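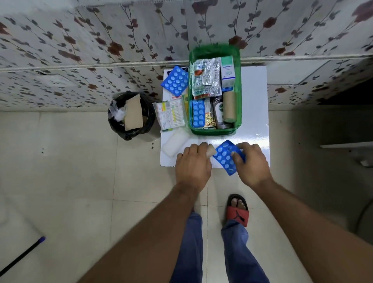
Green basket, wall side. Optibex carton standing at the back right.

2022-11-18
Pullus incubator, second cabinet. Day 6 of the set.

Started early, heater cycling sounded wrong from the doorway. Short clicks, long gap, short clicks. Relay is fine, tapped it, swapped it with the spare anyway, same rhythm. Put the old one back. So it's the probe or the code and I don't believe it's the code.

Pulled last night's log. 1,124 lines, should be more than that for the hours it ran. Gaps all bunch up in the coldest part of the night. Logger drops a line when the probe doesn't answer, and it does it quietly, no flag, nothing. Want a flag. Put that on the list for the next firmware.

Probe wire runs over the top edge of the door where the foam is. Every time the door shuts it gets pinched in the same spot. Peeled the sleeve back and the inner wire is kinked, not broken through. Wiggled it with the reading up on the display and got a jump each time. OK. That's it then.

Fix for now:
— cut out the kinked bit, soldered, heat shrink, second layer of heat shrink over the first
— moved the run to the hinge side, through the old vent hole
— plugged what was left of the hole with foam scrap
— new probe still to be ordered, the Rusiteck one with the longer lead. Do NOT get the short lead again

Lid was open longer than I wanted. Eggs went under a folded towel on the bench while I soldered. Temperature came back up slowly and then overshot a bit, and sat there. Turned the set point down a hair, waited, turned it back. Should have left it alone. It settled by itself once I stopped touching it.

Humidity is its own problem. Reads low at the back and high at the front, next to the water pan. Fan pushes air straight over the pan and then it hits the glass and goes nowhere. You can see the wet patch inside the glass, bottom left corner. Tried the pan turned sideways. Tried it at the back. Back is better but now I can't top it up without taking the tray out. A tube through the vent hole would do it, except I just filled the vent hole with foam and a probe wire. Typical.

Maybe a second hole lower down. Not drilling with eggs in there. After hatch. 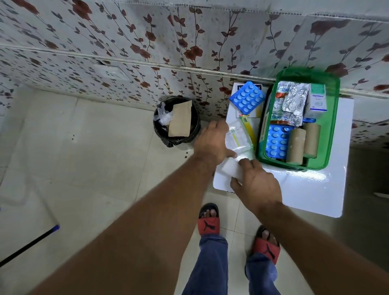 Same supplies, green tray to the right of the dustbin.

Candled after lunch. 26 eggs in the tray. Veins good in most of them, nice spider shape, a few had the dark spot moving when I held still long enough. 2 clear, nothing in them, marked with an X in pencil and taken out. One of the Prasau brown ones I can't read at all, shell is too dark for this light. Left it in. Will look again at the next candling with the brighter torch if I can find the charger for it.

Note on pencil: soft pencil only. The hard one scratches and the marker smells, don't know if it matters through the shell but why risk it.

The eggs from Rweyemamu are smaller and a bit pointed, and they roll to one side of the rack when the turner tips. They don't turn as much as the big ones, they slide. Cut strips of egg carton and wedged them in the gaps. Looks awful, works. Check tommorow that the strips haven't gone soft with the damp.

Turner motor warm to the touch, not hot. Was warm last time too. Leaving it.

Side job while waiting on the temperature — went through the notes from the April hatch to compare. We had the same dip in the night readings then and blamed the room. Wrote "drafty window" and put tape on the window. Looking at it now the gaps in that log look a lot like these gaps. Could have been the wire all along, same door, same foam. Can't prove it, the old sleeve got thrown out. Worth remembering before anybody blames the window again. The tape can stay, it's cold over there anyway.

Also from April: late hatchers all came from the front row. If the air really does stall against the glass then the front row has been getting the worst of it every time. Rotate the rows? Front to back every second day. Easy to do when topping up the water. Starting with this set, front row moved to the back just now, wrote an arrow on masking tape so I remember which way it went.

Question for whoever reads this: does the fan need to run the whole time or can it cycle with the heater? Manual says always on. The manual was written for the bigger cabinet. Would like to try cycling it on an empty cabinet first with a wet sponge inside and two or three thermometers spread out.

Alarm test. Unplugged the probe on purpose. Buzzer took over a minute to go off, too long. And it's quiet, you would not hear it from the next room with a tap running. Louder buzzer, or wire it to the old doorbell. Doorbell is probably in the bin of mixed parts under the lathe.

To get:
distilled water
heat shrink, the small size, used the last of it
long lead probe
masking tape
foam strip for the door (measure first!!)

Last look before leaving: reading steady, no dropped lines since the solder job, glass still wet in the corner. Water pan topped up. Front row is now back row, arrow points left. Don't open the lid tonight unless the buzzer goes. Next candling in a week or so, torch charger permiting.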